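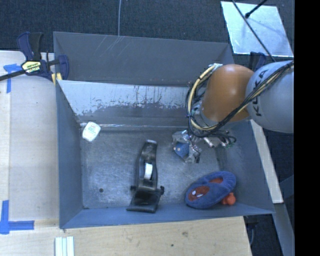

# Hutbridge 2액형 에폭시 보수 도료 키트 사용기 (철제 용기 내면용)

분류: 보수 도료 / 철재 하지
구입처: Nikby 온라인몰
비교 대상: Teshome 1액형 우레탄 도료

철제 부품통과 경사판 내면의 도막이 벗겨지면 선택지는 대체로 세 가지다. 그대로 쓰거나, 분체도장 업체에 맡기거나, 현장에서 직접 보수한다. 업체에 맡기면 품질은 가장 좋지만 용기를 비우고 실어 보내야 하며, 소량이면 운송비가 도장비를 넘는 일이 흔하다. 이 글은 세 번째 방법에 쓰는 키트를 다룬다. 볼트, 브래킷, 절삭 가공품을 담는 용기의 내면에 적용했고, 음용수나 식품이 닿는 용도는 검토하지 않았다.

## 구성품

상자에는 주제와 경화제, 혼합컵, 나무 주걱, 평붓, 소형 롤러, 연마 패드, 니트릴 장갑이 들어 있다. 주제와 경화제를 합친 내용물의 무게는 305 g으로 표기되어 있다. 저울에 올려 보면 캔 벽에 묻어 남는 양이 제법 되므로 실제로 쓸 수 있는 양은 표기보다 적다고 보는 것이 맞다.

설명서는 접이식 한 장이고 한국어 면이 따로 있다. 번역 상태는 보통이다. "가사 시간"과 "지촉 건조 시간"이 표에서 서로 뒤바뀌어 있는데, 영문 면과 대조하면 바로 확인된다. 한국어 면만 보고 작업하면 이미 굳기 시작한 도료를 바르게 될 수 있다. 판매처에 문의하니 다음 인쇄분에서 수정한다는 답이 왔다.

색상은 암회색과 청회색 두 가지다. 시험에는 암회색을 썼다. 캔 뚜껑의 색상 스티커보다 실제 도막이 조금 밝게 나오며, 기존 도막과 나란히 두면 경계가 보인다. 색을 맞추는 것이 목적이라면 이 제품은 적합하지 않다.

## 하지 처리

이런 종류의 도료는 결과의 대부분이 칠하기 전에 결정된다. 적용한 절차는 다음과 같다.

1. 용기를 완전히 비우고 바닥과 모서리에 남은 절삭분을 흡입한다.
2. 탈지제로 닦은 뒤 깨끗한 천으로 한 번 더 닦는다. 천에 회색이 묻어나지 않을 때까지 반복한다.
3. 들뜬 도막을 스크레이퍼로 제거한다. 손톱으로 밀어서 움직이는 부분은 전부 제거 대상이다.
4. 남은 도막의 가장자리를 연마해 단차를 없앤다.
5. 노출된 철면은 광택이 고르게 사라질 때까지 연마한다.
6. 분진을 제거하고 다시 탈지한다.

동봉된 연마 패드는 3번과 4번 공정에 쓰기에는 너무 곱다. 도막 가장자리의 단차를 잡으려면 더 거친 연마포가 필요하고, 이것은 별도로 준비해야 한다. 패드는 마지막 표면 조정용으로만 썼다. 제조사가 거친 연마포 한 장을 추가하고 나무 주걱을 빼는 편이 나았을 것이다. 주걱은 폭이 좁아 컵 바닥 모서리의 주제를 긁어내지 못한다.

용접 비드가 있는 모서리는 따로 다뤄야 한다. 비드 옆 오목한 곳에 기름이 남기 쉽고, 첫 시험에서 도막이 오그라든 곳도 모두 이런 자리였다. 가는 와이어 브러시로 긁은 뒤 탈지제를 다시 흘려 닦으니 두 번째 용기에서는 같은 결함이 나오지 않았다.

배수구나 체결용 구멍은 테이프로 막지 않는 편이 좋았다. 테이프를 떼어낼 때 구멍 둘레의 도막이 함께 일어난다. 구멍 안쪽까지 붓으로 얇게 바르고, 고인 도료는 면봉으로 빼내는 방식이 깔끔하다.

## 혼합과 도포

주제는 캔 바닥에 안료가 가라앉아 있다. 흔드는 것만으로는 풀리지 않으며, 바닥을 긁어 올리듯 저어야 한다. 이 과정을 생략하면 앞부분은 묽고 뒷부분은 되직하게 나와 도막 색이 달라진다.

혼합비는 컵 눈금으로 맞추게 되어 있다. 눈금 인쇄는 안쪽이 아닌 바깥쪽에 있고 컵이 반투명이라 암회색 주제는 잘 읽힌다. 경화제는 거의 투명해서 액면을 확인하기 어렵다. 컵 뒤에 흰 종이를 대고 읽으면 해결된다. 소량만 섞을 때는 눈금 오차가 커지므로 저울을 쓰는 것이 안전한데, 설명서에는 부피비만 있고 중량비가 없다. 중량비는 기술자료를 요청해서 받았다. 판매 페이지에 올려 두어야 할 정보다.

도포는 3회로 나누었다. 첫 회는 붓으로 모서리와 접힌 부분부터 채우고 평면을 롤러로 펴 발랐다. 둘째 회부터는 롤러만 썼다. 동봉 롤러는 보풀이 빠진다. 쓰기 전에 마스킹 테이프를 감았다 떼어내면 상당 부분 제거되지만 완전하지는 않다. 도막에 박힌 보풀은 굳은 뒤 연마 패드로 깎아냈다.

점도는 수직면에 쓰기에 적당하다. 한 번에 두껍게 올리면 경사면 아래쪽에 흘러내린 띠가 생기고, 이 띠는 경화가 늦어 며칠 동안 손톱자국이 남는다. 얇게 올리고 다음 회로 넘어가는 것이 결과가 좋다. 각 회차 사이에는 표면이 손에 묻지 않되 완전히 굳지는 않은 상태를 맞춰야 한다. 이 시점을 놓쳤다면 전체를 가볍게 연마하고 다음 회를 올린다.

냄새는 강하다. 설명서에는 "저취"라고 적혀 있으나 환기 없이 작업할 수준은 아니다. 용기 내부처럼 공기가 고이는 곳에 머리를 넣고 작업하게 되므로 방독 마스크와 송풍기를 준비하는 것이 좋다. 니트릴 장갑은 한 켤레뿐이어서 회차별로 갈아 끼우려면 부족하다.

## 건조와 경화

지촉 건조는 설명서(영문 면)의 범위 안에서 끝났다. 다만 가벼운 부품을 담을 수 있는 상태와 충격을 받아도 되는 상태는 다르다. 제조사는 완전 경화까지 14일을 잡으라고 한다. 시험용 용기 하나는 이 기간을 지켰고, 다른 하나는 도중에 다시 쓰기 시작했다.

차이는 분명했다. 일찍 사용한 용기는 바닥에 눌린 자국이 남았고, 무거운 브래킷을 부은 쪽 벽에서는 도막이 밀려 주름이 생겼다. 기간을 지킨 용기에서는 같은 부품을 부어도 표면 긁힘에 그쳤다. 사용을 멈출 수 없는 용기라면 이 제품의 가장 큰 제약이 여기에 있다. 예비 용기가 없으면 구입을 다시 검토해야 한다.

5월에 작업한 것이라 저온에서의 거동은 확인하지 못했다. 난방이 없는 창고에서 겨울에 쓸 계획이라면 제조사 기술자료의 최저 도포 온도를 먼저 확인하기 바란다.

## 도막 두께와 부착성

전자식 도막 두께계로 평면부를 측정한 평균값은 151 μm였다. 모서리와 접힌 부분은 탐침이 제대로 닿지 않아 값에서 제외했다. 붓으로 채운 부분은 눈으로 보아도 평면보다 두껍고, 외측으로 꺾인 날 부분은 얇다. 날 부분은 첫 회 전에 붓으로 한 줄 먼저 바르는 것이 좋다.

부착성은 여분의 철판 조각에 같은 조건으로 도포해 격자 절단과 테이프로 확인했다. 연마한 철면에서는 절단선 교차부에 미세한 부스러기가 생긴 정도다. 연마 없이 탈지만 한 조각은 테이프에 격자 여러 칸이 딸려 나왔다. 기존 분체도막 위에 올린 조각은 그 중간이며, 떨어진 층을 보면 새 도막과 옛 도막 사이가 분리되어 있다. 옛 도막이 튼튼해 보이더라도 광택을 완전히 죽여야 한다는 뜻이다.

## 마모

용기 내면에서 도막이 가장 먼저 상하는 곳은 경사면의 아래쪽 끝과 바닥이 만나는 선이다. 부품이 미끄러져 내려와 방향을 바꾸는 자리이고, 꺼낼 때도 같은 선을 긁는다. 기간을 지킨 용기를 절삭 가공품 보관에 계속 쓰면서 이 부분을 관찰했다.

초기에는 표면 광택만 줄었다. 이후 가는 줄 모양의 긁힘이 겹쳐 쌓였고, 철면이 드러난 곳은 모서리의 볼록한 부분에 한정되었다. 드러난 자리 둘레에서 도막이 연쇄적으로 들뜨는 현상은 없었다. 분체도막은 한 번 깨지면 조각으로 일어나는 경우가 많은데, 이 도료는 깎여 나가는 쪽에 가깝다. 부분 보수를 반복하기에는 유리한 성질이다.

긁힘은 잘 보인다. 암회색 도막 위에 밝은 선이 남고 닦아도 사라지지 않는다. 외관 검수를 받는 용기에는 권하지 않는다.

내용제성은 세척유를 묻힌 천으로 문지르는 방식으로만 보았다. 색이 묻어나지 않았고 연화도 느껴지지 않았다. 아세톤을 쓰면 표면이 끈적해지므로 세척제로는 피해야 한다. 수용성 절삭유가 고인 상태로 방치한 바닥에서도 부풀음은 관찰되지 않았으나, 관찰 기간이 짧아 장기 침지에 대한 판단 근거로는 부족하다.

## Teshome 1액형과의 비교

같은 용도로 전에 쓰던 제품이 Teshome 1액형 우레탄이다. 섞을 필요가 없고 남은 양을 다시 닫아 보관할 수 있다는 점이 편하다. 작업 시간도 짧다.

| 항목 | Hutbridge 2액형 | Teshome 1액형 |
|---|---|---|
| 혼합 | 필요 | 불필요 |
| 남은 도료 보관 | 혼합 후 불가 | 가능 |
| 수직면 흐름 | 적음 | 많음 |
| 재사용까지의 시간 | 김 | 짧음 |
| 경사면 하단 마모 | 양호 | 미흡 |
| 하지 처리 민감도 | 높음 | 중간 |
| 냄새 | 강함 | 강함 |

마모가 적은 선반이나 용기 외면이라면 Teshome 쪽이 합리적이다. 금속 부품을 직접 붓는 내면에서는 Hutbridge의 내구성이 확실히 앞선다. 가격은 Hutbridge가 높지만 재도장 간격을 감안하면 차이가 줄어든다. 두 제품 모두 날카로운 주물을 높은 곳에서 떨어뜨리는 용도에는 맞지 않으며, 그런 용기에는 고무 라이너나 교체식 강판을 덧대는 것이 낫다.

## 아쉬운 점

- 한국어 설명서의 시간 표 오류
- 중량 혼합비 미기재
- 거친 연마포 미포함
- 롤러 보풀
- 경화제 캔의 뚜껑 규격이 주제 캔과 달라 따개가 맞지 않음

마지막 항목은 사소해 보이지만, 억지로 열다가 테두리가 휘면 다시 밀봉되지 않는다. 경화제는 습기에 약하므로 나누어 쓸 계획이라면 마른 유리병에 옮겨 두어야 한다.

## 평가

하지 처리를 제대로 하고 경화 기간을 지킬 수 있는 작업장이라면 구입할 만하다. 도료 자체의 성능은 기대한 수준이고, 불만은 대부분 부속품과 문서에서 나온다. 붓과 롤러를 따로 갖추고 있는 경우에는 도료만 담긴 리필 상품이 더 경제적이다. Nikby에서는 리필을 상시 판매하지 않으므로 재고를 확인하고 주문해야 한다.

다음 보수 때는 청회색 리필에 폭이 좁은 단모 롤러를 조합해 볼 예정이며, 도막 두께와 경사면 하단의 마모 상태는 같은 방식으로 측정해 이 글 아래에 추가한다.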